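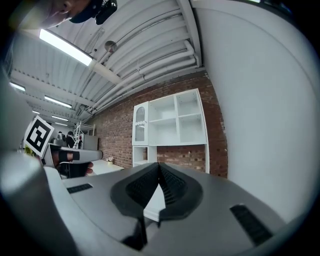 # Hand grippers on the Stovley floor - gallery

Put up in a hurry, October 24, 2021. More pictures when someone has a minute.

Short version for those on other sites: Presik is automating part of the small-goods packing, and the arms learn from people doing the job by hand with grippers. Same grey body, same black ribbed pads, strap over the back of the hand. So for now the work is ours, just slower.

3,139 recorded picks up to last night. 898 of them thrown out, mostly for dropped items. Pak-hei Mok has the list if your bench wants to know which.

What's changed for people so far:

- Shorter turns. 70 minutes then swap, wrists get sore otherwise. Tell Hsiu-ying Kong if yours are bad, dont wait for the end of shift.
- Packing rates are off while you're on the grippers. It was asked for and we got it in writing.
- Less chat. Hard to talk and keep your hands steady - several of you have said so, and it's been passed on.
- New job going, checking recordings. Same pay band, sitting down. Two people from packing are trying it untill January.

Still no answer on what happens to the evening shift once the arms come in. Presik say no jobs go at Stovley. We have asked what that means for agency staff and will post the reply on this page, whatever it is.

Straps come in two sizes, ask at the desk for the small one.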